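From: Adesuwa Ekwueme
To: Mokel users list
Date: 15 Mar 2024
Subject: Re: [mokel-users] How many demos before it stops flailing?

Hi Temitope, hi all,

Temitope Osagie wrote:
> We've started gathering demonstrations for a bedroom tidying
> policy, all in simulation for now. Modupe has recorded 500 so far
> and we're wondering whether to carry on to 1000 or stop and train.
> The first small run learned to reach quite nicely but it falls
> apart as soon as we move the furniture. Does anyone have a feel for
> whether that is a numbers problem? Also, do you keep the failed
> attempts or bin them?
>
> Temitope

What a lovely problem to have, and very close to what we've been up to at Costness since December!

My short answer is stop and train on the 500 before you record any more. We went straight on to 1000 the first time and I wish we'd looked sooner, as most of our second half was the same reach with the same start pose and hardly any change in the room. The policy had learned our bedroom by heart. When Salamatu turned the bed round by a quarter it went happily off to where the pillow used to be, opened the gripper, closed it on nothing and came home again looking very pleased with itself.

What made the biggest difference for us was splitting the recording into small batches. Every 10 demos the room gets reshuffled: bed position, wall colour, floor, where the arm's base sits, where the object starts. Salamatu wrote a little script for it (it's in the Nurkow branch, under tools, and it badly needs a readme, sorry). It's a bit of a faff to begin with because you lose your rhythm when you're driving the arm by hand, but you get used to it and I'd say it's more fun than doing the same room all afternoon.

The other thing is views. We were recording from one fixed camera, well back, with everything nicely visible. Now we save 2, and the second one moves with each reshuffle. I was worried about the views where the arm fills most of the picture, and I very nearly wrote a filter to throw them out. So glad I didn't! Those are the ones where the gripper is low over the bed and the arm's own links are in the way, and the policy has to cope with that sooner or later.
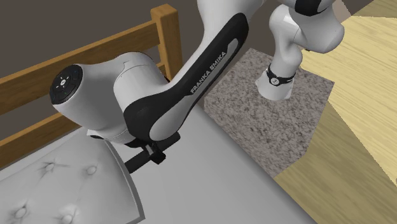
On failed attempts, keep them, but label them. We use three labels: clean, recovered and failed. The recovered ones are gold, where you miss, back off a little and have another go. Ngozi Adeyemi has been missing on purpose for a whole batch and she's got very good at it. The failed ones we leave out of training for the moment, though I'd like to try them for a success detector when there's time.

Two small things that bit us, in case they save you an evening:

- check your shadows are switched on in every room. Ours were off in one set of rooms and we only spotted it when the scores came out oddly high there.

- write the random seed into each demo file. We didn't, for the whole first set, and now we can't rebuild any of those rooms.

Modupe, if you're reading, could you say what you're driving the arm with? We've been on a gamepad and the wrist turns are jerky. I've heard good things about the 3D mouse but haven't had a go with one.

Happy to swap a batch with you if your files are still in the Idahosa format. I'd love to see what our policy makes of your furniture.

Adesuwa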